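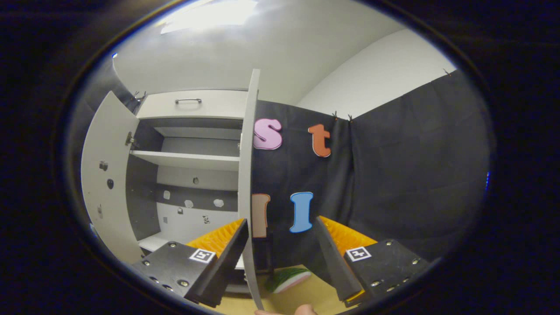
A white cabinet with its doors open and a shelf at mid-height.

BREKDEN OPENS ITS FIRST HOME REPAIR LIBRARY THIS NOVEMBER

Residents can borrow tools, pick up spare parts and learn to fix what they already own

BREKDEN - The Brekden Home Repair Library opens its doors this November in the old Baumgartner hardware store on Hurko Street, and anyone who lives in town is welcome to join. Membership is free. Bring something that shows your address, fill in a one-page form at the front counter, and you can walk out with a cordless drill the same evening.

The library starts with 200 tools on the shelves, from tape measures and putty knives up to a tile saw and a pair of floor sanders. Most of them came from Brekden households. When the call for donations went out in the spring, people cleaned out garages and basements all over town, and the boxes kept coming well into the summer. Every power tool has been checked, cleaned and given new cords or blades where it needed them, and each one goes out with a printed card covering how to use it and how to put it away.

Loans run for one week. You can renew by phone or at the counter as long as the next person isn't waiting, and there are no late fees. Members who hang on to a tool past its date will get a call, then another call, and won't be able to borrow again until it's back. The floor sanders and the tile saw go out for two days at a time, as there is sure to be a line for them.

We are especially excited about the parts wall. Baumgartner left behind a huge stock of small hardware when the store closed, and the family has given all of it to the library: cabinet hinges, drawer slides, shelf pins, door stops, window latches, faucet washers, and odd screws in sizes that have been hard to find for years. If a cupboard door has sagged in your kitchen since the day you moved in, bring the old hinge along and somebody at the counter will help you look for a match. Parts are free for members, up to a small bagful per visit.

Then there are the evening classes! The first round covers the jobs people asked for most when they filled in the sign-up sheet at the town library:

Hanging and adjusting cabinet doors
Patching drywall
Fixing a running toilet
Replacing a lamp cord
Sharpening kitchen knives and garden shears
Getting a stuck window moving again

Each class lasts 2 hours and starts at 6:30 p.m. Groups are kept small enough that everybody gets a turn with the tools. No experience is needed, and teenagers are welcome with an adult. The cabinet class uses real kitchen units that were pulled out of the former Hurko Street school, so if you drill a hole in the wrong place, no harm done. You'll also learn how to fill it.

The building itself has had a good going-over. The long oak counter is still there, and so is the rolling ladder. The back room, where lumber used to be cut, now has workbenches, good lighting and a sink, and members can book a bench there for their own projects. The side entrance on the parking lot has a new ramp and a wider door. Anyone who bought nails at Baumgartner as a kid will know the smell as soon as they walk in.

Bovance, the salvage yard on the north side of town, is joining in as a partner. Bovance will set aside usable doors, shelves, drawer fronts and sink cabinets from houses being remodeled and bring them to the library each month, where members get first pick. Whatever isn't claimed goes back to the yard for regular sale. We have already seen the first load, and there are some beautiful solid old doors in it.

Opening day runs from 10 a.m. to 4 p.m. There will be coffee and cider, short demonstrations at the benches, and a fix-it table where you can bring one small broken item and work on it with help. Please leave microwaves and televisions at home. The first 200 people to sign up get a canvas tool roll sewn by the Brekden quilting circle, who used up a remarkable amount of old awning to make them.

After opening day, the library will be open four afternoons a week, from 2 p.m. until 7 p.m., plus class evenings. Hours are posted on the front door and at the town hall.

The library is still looking for a few things: wood clamps of any length, a working bench grinder, safety glasses in children's sizes, and a sturdy step stool. Donations can be dropped off at the side entrance during open hours. Please don't leave tools outside overnight.

About the Brekden Home Repair Library
The Brekden Home Repair Library is a nonprofit tool-lending and teaching workshop for the residents of Brekden. It is paid for by a town grant and by gifts from local households and businesses.

Media contact
Press desk, Brekden Home Repair Library, Hurko Street, Brekden
Reporters and photographers are welcome at the opening and are asked to check in at the front counter.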